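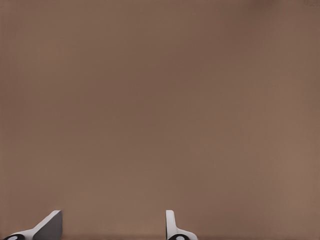 Fig. 1. Simulated wrist view, gripper open, nothing between the fingers.

Lecture 9 notes: wrist cameras, sim data, and when the policy has nothing to look at

Notes by T. Vergara, cleaned up a bit from the board. Section on contrast loss is from Stavros Dimitrov's guest slot. Typos are mine, email me.

Where we were

Last time: behavior cloning from demos. Policy takes in images plus joint state, puts out a short chunk of actions. Two cameras, one fixed and one on the wrist. Everybody asked why bother with the fixed one if the wrist view is so much sharper up close. Today is the answer, or most of it.

The problem

Look at Fig. 1 again. Two fingertips at the bottom, plain brown everywhere else. No object, no edge to line up with. Now pretend you are the encoder. What do you know?
- gripper is open (fine, joint state gives you that anyway)
- surface is brown, shading changes a little, darker smudge top right
- where you are over the surface: pretty much no idea

Slide the arm a few centimeters sideways and a view like this may hardly change. Same input, different correct action. That's aliasing, state aliasing if you want to look it up. Cloning with a squared loss averages the actions, so the arm drifts or just hovers. Most of you saw hovering in homework 2.

The fingers don't help with this. They ride along with the camera, so they sit in the same place in the view for a given opening. Good for judging a grasp, useless for position.

The Silex experiment

Setup: the Silex task set, simulated pick and place, one arm. 395 demos, all scripted. Same network each time, only the inputs change.

Wrist only: reaches fine if the object starts in view. If not, it wanders. Overall success 68 percent, and nearly all the failures happen before first contact. So this is a search failure. Don't go tuning the grasp.

Wrist + fixed: search failures mostly gone. The ones left are ordinary misses at the grasp. Full table is in the handout from the Roltthorpe workshop, I'm not recopying it.

How to find blank views in your own data

Cheap way, do this before training:
1. Mask out the fingers. Fixed mask is ok if the opening is fixed, otherwise render the mask from the sim.
2. Take local gradient energy over what remains.
3. Threshold. Pick it by eye on a small batch, then leave it alone.

On our set this flagged 1,279 wrist images. Skip step 1 and it flags almost none of them, becuase white fingers against a brown surface give you strong edges all by themselves. Common bug. Check it first.

Soft shading can also sneak past the threshold. A dark patch in a corner is low frequency, so blur is no use for removing it, high-pass first.

What to do about them

Option A, drop them. Bad idea. The policy still lands in those states at test time and now it has never seen one.

Option B, weight the fixed camera more when the wrist view is blank. A gate on the gradient score works. Learned gate works a bit better but took longer to settle, and Grandari's version collapsed to always-fixed on one seed. Watch for that.

Option C, history. Feed past wrist images so the policy remembers it already searched over there. Helps search, but cloning with history has its own trouble, the policy copies its last action. Gashi reading, section on copycat behavior.

Option D (Stavros): auxiliary contrast loss. Nearby poses close in feature space, far poses apart. Sounds good. On blank views there is no signal to pull apart, so it fits render noise. Sim score goes up, transfer goes down. He showed the curves, the gap is ugly. Fix is to mask blank views out of the aux loss only, keep them in the main loss.

Render settings note

Flat surfaces with no texture make all of this worse. Randomize texture in training if your going to a real table later. But keep a plain set for eval, real tables can be plain too.

For next time

Read Gashi, first half. Run the blank-view count on your homework 2 data, with and without the finger mask, bring both numbers. Project proposals due in December, one page, say which cameras you plan to use and what the policy does when the object isn't in any of them.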